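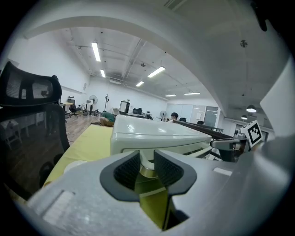 The annual visit to the Vuorinen housewares works in Bomness took place in July, with 30 members of the Hudent Retail Association in attendance. The tour began at 9 in the glazing hall, where the plant fires 300 pieces a shift. Members then moved to the display rooms, where table settings are reviewed before each season. A yellow cloth with a round white dish reflects the color pairing that buyers discussed at most length – several felt it would sell well into the fall. The plant manager confirmed that minimum orders remain at 100 pieces.

Visits > Regional > Bomness

Members wishing to join the Stevov visit should write to the office by the end of the month.

2 comments | 9 shares

Contact | © Hudent Retail Association | Back to top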